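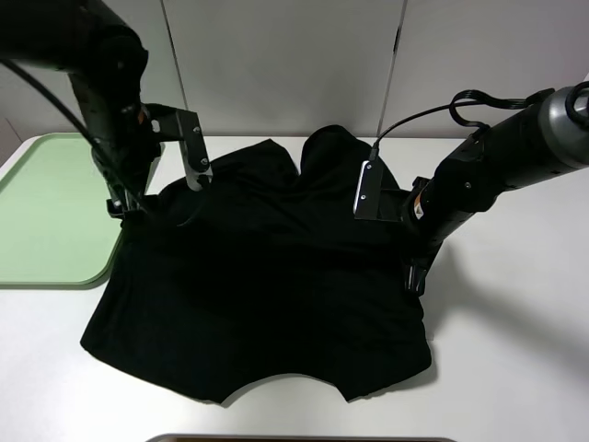 So I used to write the link roundup for Kondside, which you've never heard of unless you were killing time at work in a very specific couple of years. Movie news, mostly. Trailers, casting rumors, a guy who built the spaceship from Dedmont out of cereal boxes. I'd stay up till two in the morning finding stuff, write one dumb sentence for each link, and go to bed feeling like I'd personally delivered the newspaper to all of America.

We had maybe a dozen regulars in the comments, and then we had Manzano.

I never knew if Manzano was a first name or a last name or a town. The comments always showed up within minutes of me posting, and they were always one line. "Link 3 is dead." "Wrong year on the poster." "The actor in link 5 is the brother." And Manzano was always right, which drove me up the wall! I'd go check, hoping, and there it would be, the wrong brother, grinning at me.

My editor was Hye-jin Yeo. I say editor, but she was also the owner and the ad department and the person who yelled at the server. I asked her once if she was Manzano.

"If I were Manzano," she said, "I'd fix it before it went up and save myself the embarrassment."

Fair enough.

Anyway, Dedmont. If you weren't into it, it was this space thing with a tiny budget and a huge number of deleted scenes, and the holy grail was a scene called the Rirnormont dinner. Everybody who'd read the script swore it was in there. The captain goes home to Rirnormont, has supper with her mother, they don't talk about the war, end of scene. It ran nine pages and they cut every word of it. The director had gone on record saying it was never shot. The fans didn't believe him, because fans don't, and I was the worst of them. I must have run a Rirnormont rumor every month. Somebody's cousin had a tape. Somebody's dentist had a tape.

Then one night in October I got an email with no subject and a link in it. I clicked (I know, I know, don't click) and a video started playing, and there was the captain, in a kitchen, in a sweater, peeling a potato.

I want to tell you I was cool about it. I walked a lap around my apartment and ate a slice of cheese standing up. Then I sat down and watched the whole thing.

It was bad, you guys. It was so slow. The mother kept looking at a spot on the wall where I guess somebody was holding up her lines. There was a soup joke. The captain, who in the movie can shut up an entire room by taking off her gloves, just sort of mumbled at the potatoes. And then near the end the mother reaches over and picks a bit of peel off her sleeve, and the captain looks at her, and for a second it was the best thing either of them ever did. Then more soup.

I watched it again to make sure. Still bad. The sleeve part was still great.

I wrote it up. I put it at the top of the roundup with a headline all in capitals, and I had my finger over the button, and I called Hye-jin instead. It was late enough that she answered with "What's on fire?"

I told her. She was quiet and I could hear her dishwasher going.

"Who sent it?" she said.

"Doesn't say."

"Well, who do you think sent it?"

I hadn't thought about it, to be fair. I went back and looked at the email again. The address was a bunch of letters. The message, way down under the link where I hadn't scrolled, was one line. "You have the mother's name wrong in your last 40 posts."

I went and looked up the mother. Not the character, the actress. I'd been copying the name off some old cast list without ever checking it, and I'd had it misspelled the whole time. She'd hardly been in anything else, a couple of commercials and a hospital show. Her real last name was Manzano.

"You still there?" said Hye-jin.

"Yeah."

"Are you running it?"

I looked at my headline. It had three exclamation points on it, and I took one off, like that was going to help.

What I ended up doing was going back through the archive and fixing her name in every single post, which took until it was light out. I took out the dentist, too. Then I put up the regular roundup, with a trailer and a casting thing and a very good dog in a cape, and I didn't say a word about Rirnormont.

The comment came in while I was brushing my teeth.

"Link 2 is dead," it said.

I checked, and it was, so I fixed it.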